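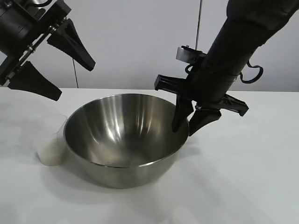 The Long Rise

At a quarter to five on a Friday morning, with the snowbanks along Lekberg Street still up to my knees, the only lit window for blocks in either direction belongs to Jolanta Walczak. I could smell the place before I could read the sign. I had been told to come around the back and knock hard, because the mixer would be going, and I knocked hard, and then I knocked harder, and eventually a man in a wool cap opened the door, looked at my shoes, and told me to wipe them.

That was Zdzisław Nowakowski, who is Jolanta's uncle by marriage and who has been baking rye bread in this town, on and off, for 41 years. He retired once. It lasted from one Easter to the following Thanksgiving, and his wife, he tells me, was the one who finally called Jolanta and asked her to please find something for him to do in the mornings.

I came to write about sourdough, and I suppose I have, though a good deal of what I brought home in my notebook concerns knees, landlords, the price of heating oil, and a cat. Bread people talk. They have to stand next to each other for hours in the dark with their hands busy, and by the time the sun is up they have covered just about everything.

The bakery is called Valtness, after the farm in the north of the county where Jolanta's mother kept bees. It sells bread out of the front from seven until the shelves are bare, and on most days they're bare before noon. The rye is the thing to get. It comes in a squat brick with a crust the color of strong coffee, and it's sour enough to make the hinges of your jaw tingle. My husband, who was raised on soft white sandwich bread and has never seen a reason to apologize for it, ate four slices standing up at the counter and asked if there was any herring.

The starter lives in a crock on a shelf over the proofing cabinet. It's older than Jolanta is. Zdzisław got it from a baker he worked under as a young man, and he in turn had it from someone else, and past that point the story gets foggy and a little grand, with a border crossing in it and a coat with a deep pocket. Jolanta rolls her eyes at the coat. "It's flour and water," she said to me. "You could make one in your kitchen in two weeks and nobody would know the difference." Her uncle didn't look up from his scale. "I would know," he said.

I did want to settle that one, so the following week I called Celina Sikora, who taught food science at the community college until last spring and now does what she calls porch consulting, meaning that people bring her jars. She was very patient with me. A starter, she explained, is a crowd of wild yeasts and bacteria that have worked out a living arrangement, and that crowd changes over time depending on what you feed it, how warm you keep it, and what happens to be living on your hands and in your flour. So the rye starter at Valtness may well descend in an unbroken line from the one in the coat pocket, in the sense that no one ever threw it all out and began again. Whether any of the original tenants are still in the building is another question.

"But I'll tell you something," she said. "A starter that's been looked after by one person for a long time is usually a good starter. He feeds it at the same hour, he keeps it in the same spot. It's had a steady life." I have thought about that remark more often than I expected to, usually while looking for my car keys.

If you'd like to begin one yourself, her advice is plain. Mix equal weights of whole rye flour and water in a jar, cover it loosely, and leave it on the counter. Every day, throw out most of it and feed what's left with fresh flour and water. It will probably bubble like mad on the second or third day and then go quiet, and that quiet stretch is where most people give up and pour it down the sink (please don't pour it down the sink, by the way, my plumber would like a word). Keep going. Somewhere in the second week it should start to rise and fall on a schedule, and it will stop smelling like old gym socks and start smelling like apples, or yogurt, or beer, depending on the jar and on your nose.

Mine smelled like nail polish remover for nine days running. Celina said it was hungry. I fed it twice a day after that and it came around.

The next person everybody told me to talk to was Apolline Fleury, who bakes at the other end of town and at the other end of the spectrum. Her shop is upstairs from the Dissanayake hardware store, and you reach it by a flight of stairs so steep that there's a rope to hold on to. She makes tall, airy country loaves with big shiny holes in them, the kind you can lose a pat of butter in, and she's cheerfully rude about rye. "It's a brick," she told me. "I love Zdzisław, he's a treasure, but I could build a garage."

Apolline came to bread from accounting, and she keeps notes. She has notebooks going back to the first loaf she ever made, which she remembers as "a sort of hat." She writes down the temperature of the room, the temperature of the water, how long everything took, and what she had on the radio. When I asked whether the radio made any difference she told me of course it didn't, and then, a minute later, that she had never had a good bake during the call-in gardening show.

What she and Zdzisław agree on, and it may be the only thing, is time. Both of them think people rush. A dough that has been left in the cold overnight tastes of something. Rush it along with a packet of yeast in a warm kitchen and it will be risen by lunch, and it'll be perfectly nice toast. I don't have anything against perfectly nice toast. But I did a side-by-side at home, same flour and same salt, one fast and one slow, and my daughter, who was doing her homework and had not been told a thing, ate the slow one down to the heel and left the other on the plate.

Flour is its own long conversation, and for that I drove out to Zuranura, the little mill that Shivam Vishwakarma has been running for 5 years in what used to be a feed store. He grinds 200 pounds on a good morning, between stones he bought from a widow two counties over and moved himself with a borrowed trailer and, he says, a great deal of prayer. He buys rye and two kinds of wheat from farms close enough that he knows the dogs.

Fresh flour takes some getting used to. It drinks more water, it ferments faster, and it goes off if you leave it in the cupboard, so he tells his customers to keep it in the freezer. He gets calls all the time from people whose dough has turned to soup. "They use a recipe from a book and my flour, and the book never met my flour," he said. He talks every one of them through it. While I was there he spent twenty minutes on the phone with a gentleman whose loaf had stuck to a dish towel, and when he hung up he looked truly sorry for the man.

He also sent me home with a bag of rye and wouldn't take any money for it, so I'll mention that the mill is open on Saturday mornings and that the pancake mix is wonderful.

There used to be a good many more places like these. Zdzisław can walk you down Lekberg Street and point: a bakery there, another where the bank is, a third on the corner that did nothing but rolls. When he started out, he could name a baker for every parish. They closed for the ordinary reasons. People's backs gave out, and their children became dentists. The supermarket got an oven. He isn't bitter about it, or not before breakfast, and he's pleased about Apolline, garage jokes and all. On his birthday she carried a loaf the size of a sofa cushion across town on the bus, and he cut it open, studied the holes for a long while, and asked her where the rest of it was.

By half past six the first racks were out and Jolanta had started on the windows with a rag and a spray bottle. There was already a man on the sidewalk with a canvas bag. The loaves crackle as they cool, a small dry sound like someone walking on frost, and if you stand close to the rack you can hear the whole lot of them going at once. I stood there longer than I needed to. Zdzisław handed me a roll, too hot to hold, and I juggled it from one mitten to the other all the way to the car.

I still have the jar going on my own counter. It missed two feedings when we all had the flu, and it forgave me. In May I'm supposed to bring a loaf to Jolanta so that her uncle can look at it. He's promised to be kind, and Jolanta says not to believe him.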